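Does a catch-all basket in the bedroom really keep small stuff tidy, or does it just move the pile?
Home & Household > Bedrooms > Small storage

Posted by Sorcha Innes

I keep reading that the cure for bedroom clutter is a basket. Put a pretty basket on the dresser, drop your hair ties and whatnot into it at night, and the room stays neat. I have my doubts. I have tried a version of this three times in two apartments, and each time I ended up with a basket full of junk and a dresser that looked the same as before.

What I have to deal with is small stuff. Hair ties (coil ones and the plain elastic kind), clips, a couple of drawstring pouches, earrings I take off in bed and lose, two brushes, lip balm, a charging cord. No closet shelf to speak of. The dresser top is narrow, so anything wide is out. I make the bed every morning and would like at least one surface in the room to be clear when I do.

I looked at the Stikosano drawer trays, and they might be fine, but they cost more than I want to pay for molded dividers and I'm not sure my top drawer is deep enough. My sister swears by a hanging organizer from Derkia. I don't want to look at my hair clips through plastic pockets every time I close the door.

So before I buy basket number four: has this worked for anyone for longer than a month? And if it has, what did you do that was different from just owning a basket? Please don't tell me to declutter first. I did that in October. What is left is what I use.

3 answers, sorted by votes

Posted by undertow_hattie
23 people found this helpful

I was on your side of this for years, so take it from a grump. A basket by itself does nothing. It holds whatever you throw at it, and most of us throw everything. The tidy-home sites skip that part because a basket is easy to photograph and easy to sell.

Mine has lasted going on four years now, and I think it comes down to a few dull habits. I'll write them out, but I make no promises. Your stuff is your stuff.

1. Get one smaller than you think you need. My first was a big round one from Rankin, and it swallowed a bath towel, a paperback and half a sleeve of crackers. The one I use now would look silly with a towel in it, so no towels go in.

2. Check the weave before you pay. Anything with gaps will let an earring back or a thin bobby pin through sooner or later. People say to sew in a liner. I did, and it bunched up and caught lint, so I tore it out. What works is a little pouch inside for anything smaller than a dime. Drawstring is better than zip for me, only because I can shut it half asleep.

3. Empty it onto the bed once a week, after the bed is made. I know you said you want that surface clear, and it will be again in five minutes. A light bedspread is a good background for this, since dark clips and stray pins show right up. Toss the stretched-out ties, put back what you use, and carry the rest to wherever it lives.

It never looks like much. A rectangular basket with a braided rim, a black pouch tied up with red cord, a coil hair tie, and the brush left out on the quilted spread.

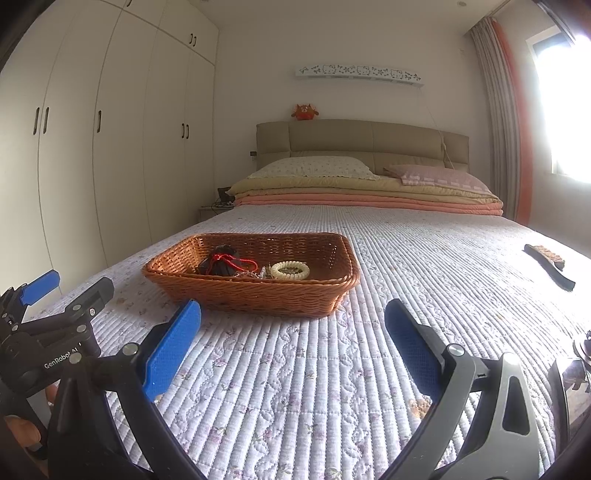 4. Keep brushes out of it. This one took me the longest to accept. Bristles shed hair and fuzz onto everything, and a long handle props up whatever you drop in after it, so the basket looks full when it isn't. A brush can stand in a mug or lie in a drawer. I don't care where it goes as long as it goes somewhere else.

5. No paper. Not one receipt. Once there is a receipt in the basket it becomes a place for receipts, and then you find a pharmacy coupon and a parking stub, and there you are with basket number five.

6. Don't stack baskets. If one is full, the answer is fewer hair ties.

As for the drawer trays, I had a set of the Stikosano ones and gave them away. The slots were the wrong shape for coil ties, which need to lie flat or they end up kinked. If your top drawer is shallow, measure it with the drawer closed and look at how much the frame above it takes away. I didn't, and the first time I shut mine it jammed on a claw clip and I had to go in with a butter knife.

One thing I would argue with in your post is the earrings. I don't think any basket will fix taking them off in bed. I keep a small dish on the windowsill on my side, within reach, and that cured most of it. I still lose one now and then.

Posted by Undudden_fan
4 people found this helpful

Just get the Undudden one with the lid. Solves everything. Lid closes, no mess, done. I have two in the bedroom and one in the hall.

 Comment from Sorcha Innes: What happens when you need something from the bottom of it? I had a lidded box once and stopped opening it.

 Comment from Undudden_fan: I mean I don't open the hall one much

 Comment from undertow_hattie: A lid is how I lost a library card for a whole winter.

Posted by marlpit
11 people found this helpful

I'll go against the top answer a little. The weekly dump-out is good advice if you are the kind of person who will do it, and I'm not. I kept it up for roughly two months, and then it was every other week, and then it was when company came. If a system needs me to show up on schedule I assume it will fail, and I'm usually right.

What I have done is split things by when I use them. Morning things (ties, clips, brush) live in the bathroom, where I do my hair anyway. Night things (lip balm, hand cream, the earring dish) live by the bed. There is no basket for "small stuff" at all, because that was never a useful group. It sounds fussy, but it was a lot less work than sorting.

It does depend on your bathroom. Mine has a shelf over the toilet. If yours is shared with three other people I can see this going badly, and hair ties do walk off when other people can reach them.

If you go with a basket anyway, I agree with hattie on the size, and I'd spend as little as you can. I've seen woven ones priced like furniture and they hold the same hair ties. Thrift stores are full of them, which might tell you something about how well they worked for the last owner. Run your hand along the inside before you buy. A rough end will pull threads on a quilted bedspread if you drag it, and I have the snag to prove it. Lift it, don't slide it.

And the charging cord shouldn't be in with any of this. Hair gets wound around the plug end and it is disgusting to pick off.

 Comment from Sorcha Innes: Thanks, both of you. I hadn't thought about the brush being the problem, but I went and took both of mine out of the old basket and it is half empty now, so there may be something in that. I'm going to try the pouch idea with the basket I already own before I spend anything. Not sold on the weekly part. The bathroom is shared, so that's out for me. I'll report back if it lasts past a month.

 Comment from marlpit: Fair enough. Put a hair tie around the bathroom doorknob, though. It's the only one in my house that never goes missing.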